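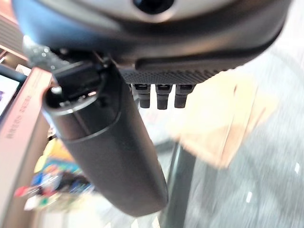 Lint is the first thing to check on any new terry cloth, and the Plavine Guvach sheds enough out of the pack that it should be washed before it touches anything dark. The loops are cut from the same yarn throughout, so the fluff is pale and short. On a smooth, matte charcoal shell it can be wiped off with one pass of a damp finger. A panel with a fine diamond grip pattern is a harder case, as the fibers settle into the texture and have to be brushed out along the rows. After two washes at warm, the shedding dropped to a level I would accept on equipment. After four it was no longer worth recording.

Plavine Guvach terry cloth, color Sand
Pack of 10, item 2939
Stated weight: 400 gsm
Stated content: 100% cotton, looped both sides, hemmed
Purchased from Pemumura in April
Reviewed 5/7/22

The Guvach is sold as a general surface cloth for tables, trays, and kitchen fittings. I bought it to replace a set of Stojanović flat-weave cloths that had worn through at the corners. The comparison below is between washed samples of both, folded in quarters unless stated.

Absorption

The looped surface takes up water quickly once the factory finish is gone. Unwashed, the cloth pushes a small spill ahead of itself before it starts to absorb. Washed, it picks up a spill of the same size on the first pass, and the back of the fold stays dry. The Stojanović cloth needs a second pass and transfers water through to the hand. The cost of the thicker pile is drying time. Hung over a rail indoors, a Guvach left in the evening is still damp at the hems the next morning. The flat weave is not.

Use on glass
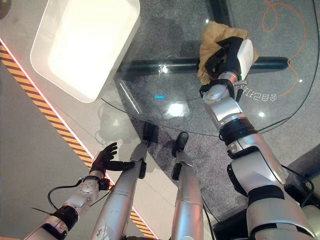

A glass tabletop shows every fault in a cloth, and in how it is handled. The usual error is bunching. With a clear top like this one, a crumpled cloth pressed down in a heap touches the glass along its folds and misses the areas between them, and the result is a set of parallel streaks visible from either side. Laid flat or folded once, the Guvach covers evenly. It is still a two-cloth job: one damp to lift the film, one dry to finish. The terry is good at the first step and average at the second. For final polishing the flat weave leaves less haze, and I have kept two of the old ones for that purpose.

Edges need separate treatment. On a rounded edge the pile wraps well and cleans the top and side together, where a thin cloth tends to slip off. Ring marks left by bottles came away with plain warm water. Dried fruit juice needed the cloth held in place on the spot for a short soak, and the loops hold enough water to do this without flooding the surface.

Trays and shallow basins

Rounded inside corners are where the extra thickness is useful. A quarter-folded cloth fills the radius and lifts crumbs that a flat cloth passes over. On white plastic the color is also practical — tan shows up against the tray, so a cloth left behind is not overlooked.

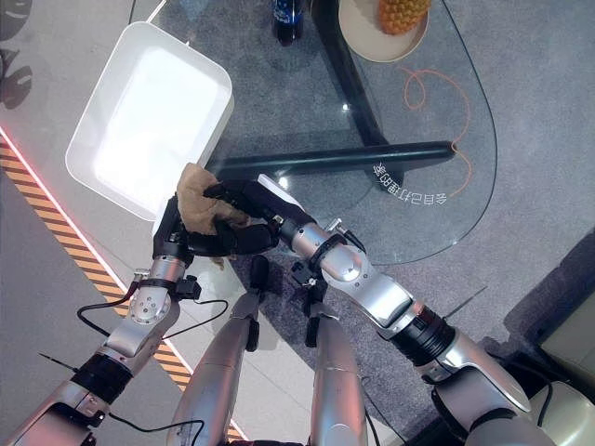 Storage takes more room than the flat weave did. The full pack, folded, makes a stack nearly twice the height of the old set, and a shallow container will hold it in two piles or not at all. If the cloths are simply dropped in, the volume increases again. For anything kept close to the work surface I would put out three or four and leave the rest in a cupboard.

Construction

The hem is a double fold with a single line of stitching. It lies flat before washing and curls slightly after, more on the short sides. No stitching has opened so far. I found one pulled loop in the pack, trimmed it level with scissors, and it has not run.

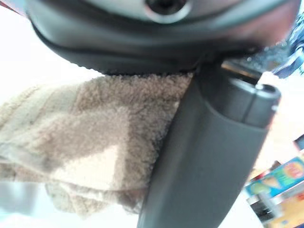
Grip is better than on the flat weave. The nubby surface does not slide over itself, so a folded cloth stays folded under pressure, and a bunched one holds together when picked up by the middle. The hemmed edges do tend to hang down and drag when the cloth is carried that way. This matters if it is loaded with crumbs, less so otherwise.

Shrinkage was uneven. Across the pack, the long side shrank slightly more than the short side, and the cloths no longer line up exactly when stacked. Color has held at warm wash temperatures. I have not tested bleach, and the label advises against it. Fabric softener should be left out, as it reduced absorption on the one sample I tried and two further washes only partly restored it.

Rating

Absorption: good after washing
Glass, first pass: good
Glass, finishing: fair
Trays and corners: very good
Linting: poor when new, good after four washes
Drying time: fair

I would order item 2939 again for tables and trays. For a home with mostly glass and mirrors, the flat weave is the better purchase, or a mixed set if Pemumura has both in stock.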